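Vaisselle réutilisable : la série Guston entre au catalogue de prêt

Le stock de vaisselle de Varkance passe aux pièces en plastique de couleur, gamme Guston. Le lot complet compte 2000 pièces réparties en 67 caisses : gobelets, bols et assiettes. Les bols s'emboîtent entre eux -- tailles voisines seulement -- et se rangent à part des gobelets.

La couleur ne correspond ni à une taille ni à un usage. Le bordereau indique uniquement le type de pièce et la quantité. Pour un contrôle au retour, étaler les pièces sur une nappe unie et foncée, désemboîter les bols, puis compter par type.

Lavage à 11 caisses par cycle au maximum. Les pièces rayées ou fendues sont mises de côté et signalées sur le bordereau. Ne pas empiler les bols avant séchage complet.

Gobelets, bols et assiettes sur nappe vert foncé :
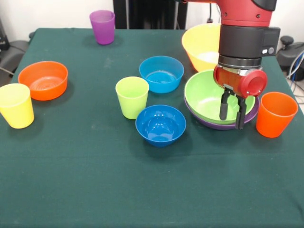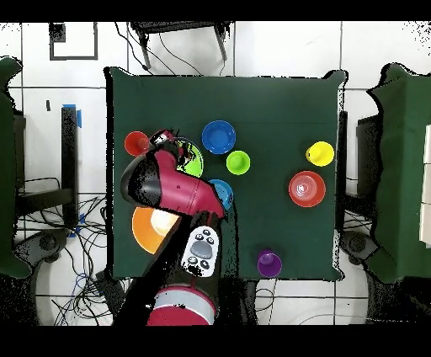
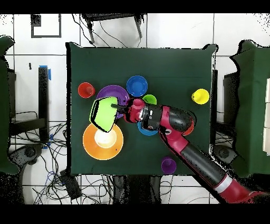

Réservations

Lot minimal : 400 pièces. Retrait et retour au dépôt Lykkegaard, le lundi matin. Les demandes pour avril sont ouvertes -- préciser le nombre de bols et de gobelets.

© Cikel | Contact | Se désabonner | Haut de page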